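Lundgren two-finger gripper kit: a home-build review
3 min read

57 shares | 4 comments

I bought the Lundgren kit in August to replace the servo claw on my home-built arm. It cost £244 with the bracket set and took two evenings to fit.

Assembly
The brackets are angular black metal and the holes line up. The manual skips the order of the cable runs, so dry-fit everything before tightening. Thread lock is not supplied.

Grip
The fingers are plain cylinders. On anything round they touch along a narrow line, and a glossy toy apple rolls out if the approach is a few millimetres off. I set the closing force at 79 on the controller's scale. Above that, thin plastic cups deform. After 500 cycles the left finger had slight play - one grub screw fixed it.

Reach and cabling
The top cable needs a generous loop or it pulls at full wrist rotation. I work over a white table with dots marked on it and start with whatever is closest, usually a round grey tray with a red tube laid across it. Beside that goes a mint-green pot with a looped metal handle, the toy fruit further up.
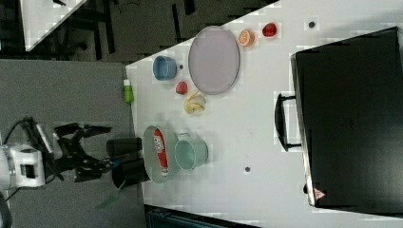
Verdict
Sound hardware, weak documentation. The Trullton claw is cheaper but closes unevenly. I'm keeping this one.

Embla Dahlgren

Comments (4)

pivot_arm: Does it fit the Trelmont wrist plate?

Embla Dahlgren: Yes, with two of the four holes redrilled.

shedbuilder: Heat-shrink on the fingers helps with round things. Lasts a month or so.

M3x8: Mine came with one bracket missing. Replacement took nine days.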